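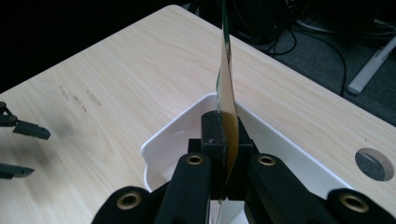 Teaching the arms at Dellow: a talk with Khanyisile Coetzee

Khanyisile Coetzee had packed snack boxes at Dellow for a long time before anyone asked her to do it with a gripper in each hand, and she still laughs when she remembers her first morning at it.

"I felt like a crab," she says. "I've been picking up bags my whole working life, you know, you don't think about your fingers. And then somebody hands you these two black things and says, go on, put it in the tray, and I could not put it in the tray!"

We are in the break room at the company's packing hall in Tredalholm, where she has made tea for both of us and then forgotten to drink hers, and where people put their heads around the door every few minutes to ask her something. Dellow makes up mixed boxes for offices and vending firms, with 29 people on the floor. Last winter it signed up with Bindmont to bring in robot arms for the loose-bag station, the dullest job in the hall by most accounts and the hardest one on the wrists. The arms learn from recordings of people doing the work, and Coetzee is one of the people who makes the recordings.

She does it at a small table with a white tray on it, away from the belts. Bag into tray, bag out of tray, turn it, lay it down, start again. A full session is 200 goes, and she does one before lunch and sometimes another after.

"People think it must be boring and I suppose it is, a bit," she says. "But it's a different boring. On the line you're chasing the belt. At the table I'm thinking about how I pick a thing up, and whether that's how I'd want it done when I'm not there."

The wrapping is what gives her the most trouble. A full bag has some body to it, she explains, and you can get hold of a corner and it will hang more or less the way you expect. Clear film is another story - it twists, it catches the light, and it slides out if you're careless about where you pinch it.

"Film has a mind of its own. I used to say that about the old sealing machine too, so maybe it's me." 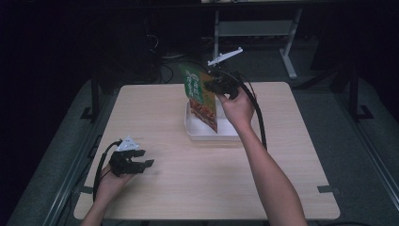 At the table: a green snack bag held over the tray, the left gripper open.

I ask whether she worried about her job when the plan was announced, and she takes her time over the answer, getting up to close the door first.

"Of course I did. We all did. Bit-na came straight out with it at the meeting, she said, are we training the thing that sends us home? And good for her, because the rest of us were sitting there looking at our shoes."

Bit-na Bang works at the loose-bag station and has done so longer than anyone. The answer she got that day, from floor manager Nighat Kiani, was that the hours coming off her station would go to checking and special orders, and that this would be put in writing. It was, in December, after a fair amount of back and forth over the wording. Coetzee keeps a copy in her locker, folded up behind a picture of her nephews.

Kiani joins us for a while, still wearing her hairnet, and is happy to talk about the parts that have gone less well. The first plan had everyone taking turns at the table on top of their usual work, which pleased no one. "I thought I was being fair," she says. "What I was doing was making tired people do one more thing. Ilídio told me so, quite politely, and then he told me again less politely." Ilídio Matos is the shop steward, and she credits him with the present arrangement, where table work is paid at the trainer's rate and a session counts as a session, however the recordings turn out.

There is one arm working so far, on the evening shift, and it handles only the plain bags. Anything odd gets passed down to a person. Coetzee went over to watch it in its first week and came away with mixed feelings.

"It goes in from the corner, the way I do. My mother taught me to lift a bag of flour like that, from the corner with the other hand ready. So there's this arm, and it's got its other hand ready! I stood there a good while. I was proud, and I was a bit sad, and I wanted to tell it to slow down."

Some of her workmates have kept well clear of the table, and she doesn't hold it against them. Yutong Xiong tried it for a morning and went back to the belt, saying the cables got on his nerves. Others like it for the chance to sit down afterward, or for the extra money. Bang, to the surprise of a few, has put her name down for the spring.

"She says if it's going to do her job it had better do it properly," Coetzee says. "You should hear her on the subject of crushed corners."

What has changed most for Coetzee herself, I think, is that she gets asked things. The Bindmont people send questions through Kiani about why she turns a bag one way and not the other, and at first she had no idea what to tell them. Now she has a notebook. She shows me a page on seals and which side tears, and another on what to do when the tray has moved, and we get so far into it that her tea has to be made over again.

She would like the next arm to take the heavy cartons, and she has told everyone who will listen. "Let it have those. I'll teach it cartons with pleasure. My back would come in and teach it for free."

Then someone knocks about the afternoon session, and she rinses both our cups and goes back out.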